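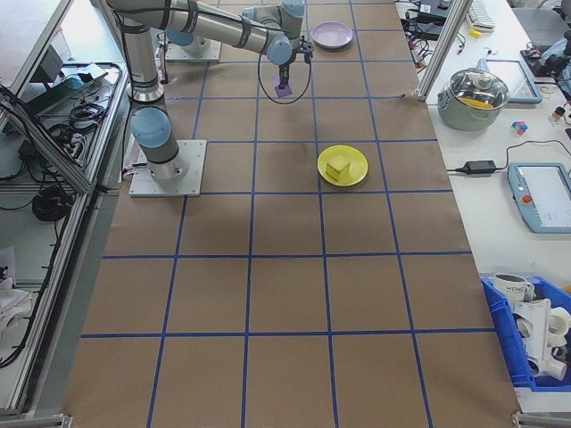 The Tyagi Fund pays for school places in two districts, Bredcombe and Pluvimcombe, and it sets each year's grants in August, before the schools issue their fee notices. The method is plain. Each district is treated as a sheet marked off in squares, and every household that applies is assigned to one square. Money is then released by square, poorest first.

Under the current rules a grant covers tuition, books and one meal a day. It does not cover transport. Families living more than 2 miles from a school may apply separately to the Udell Trust, which keeps its own books and has its own deadline.

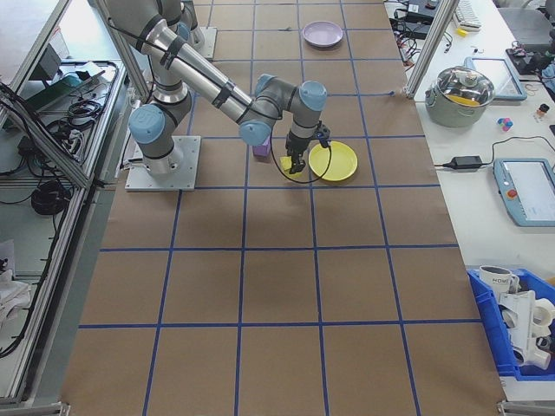
Yellow and lavender plates on the taped grid.

The fund supported 900 children last year. Payments go to the school in two parts, the second only after an attendance return has been filed. A school that files late loses its place in the queue but keeps the grant. In Pluvimcombe, 20 returns came in after the closing date, most of them from schools with a single clerk.

Donors may restrict a gift to one district. Restricted gifts are held in a separate account and carried forward if unspent. Overhead is charged to the general account only.

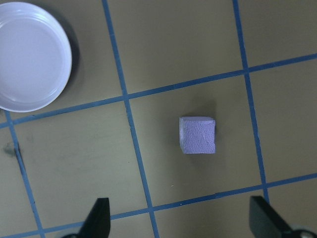
Foam cube on the work surface, seen from overhead.

Applications for the next round are reviewed in the order received. The form asks for household size, income from all sources and the name of the last school attended.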